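Prikholm round plate in teal: a long review of a very plain plate

Posted in Kitchen and Bath Finds

I have been using the Prikholm plate since May and I like it far more than a grown adult should like a plate. A few of you asked for a proper write-up after I mentioned it in the soap dish post, so I sat down with my coffee this morning and got on with it.

First, what I bought it for. I wanted one wide, flat thing with a lip that could move between the kitchen and the bathroom counter. In the kitchen it would hold cut fruit or the bread that comes out on weekends, and in the bathroom it would corral all the little stuff that creeps toward the sink. I had been using a tray from Lau for that second job and I never got along with it. The corners collected gunk and the sides were so tall that tipping water out of it meant tipping everything else out too.

The Prikholm is round, with a raised rim that runs all the way around and no corners at all. What a difference! I wipe it in one circular swipe and I'm done. The rim is just high enough to stop a lip balm from rolling off and low enough that I can slide a finger under a flat box and pick it up. I ordered the teal after a lot of back and forth with the sand color, and I'm so glad I did. It's a muted, grown-up teal, and the rim comes across a touch darker and greener than the middle. On a white table it looks terrific.

I should say something about size, because the store page is vague and I ended up writing to them. Leandro Escobar at the Rinton shop answered on a Wednesday evening (thank you, Leandro) and told me it would take a full place setting with room to spare. He was right. It's a big plate. Measure your shelf before you order, and measure your dishwasher too, since mine only goes in on the bottom rack and only if I move the cup holder out of the way.

My bathroom restock happened to land the same week I started taking notes for this review. I do this a few times a year - buy the refills in one go, open the outer packaging, decide what lives by the sink and what goes in the closet. 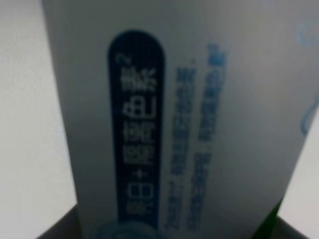

One of the boxes, with the navy banner I'd recognize from across a store.

I love packaging like that, by the way. Half the reason I wanted a plain plate is that the things I put on it are so busy already. Blue boxes, white boxes, writing running in every direction. The old Lau tray had a leaf pattern and the whole counter looked like a yard sale. With the teal behind them, the same boxes look like I picked them out on purpose.

Back to the surface. There are faint rings in the flat part, like the marks left from turning something on a wheel, and you only catch them when the light comes in low. I was worried that toothpaste would settle in there and dry. So far it hasn't been a problem. I left a smear overnight as a test (and a second one for real, by accident) and both came off with warm water and the soft side of a sponge. Beet juice took a little longer, maybe a minute of rubbing. Turmeric I have not been brave enough to try.

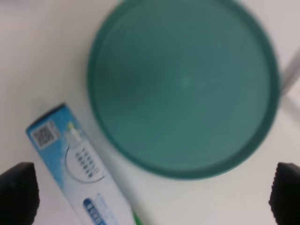 It stays put, too. My table is slick and the Arkia plates I had before would skate across it if you bumped them with an elbow. This one sits down flat and stays where I left it. I loaded it with 900 grams of clementines, carried it one-handed from the kitchen to the porch, and felt fine doing it. I would not do that with soup.

Now for the gripes. The price is 59 dollars, and that's a lot for one plate. I waited through two sales and it was never marked down. The box it ships in has far too much filler, and I was still finding bits of it under the stove a week later. And it doesn't stack nicely with anything else I own. The rim sits at its own angle, so it leans if I put it under my dinner plates. Mine lives on top of the stack, by itself, like a hat.

I also wish they made a smaller one. For a tiny bathroom counter this plate is too much, and my sister, who has maybe 8 inches next to her faucet, had to give up on the idea completely. If Prikholm ever does a saucer size in this color I will buy 4 of them that same day and give most of them away.

Would I get it again? Yes, in a heartbeat. I've moved it from room to room all summer and I still get a little kick out of seeing it on the table. Somebody asked in the comments last time about the sand color next to the teal. I only own the teal, but if anyone here has the sand, please post how it holds up to coffee, because my mother wants one.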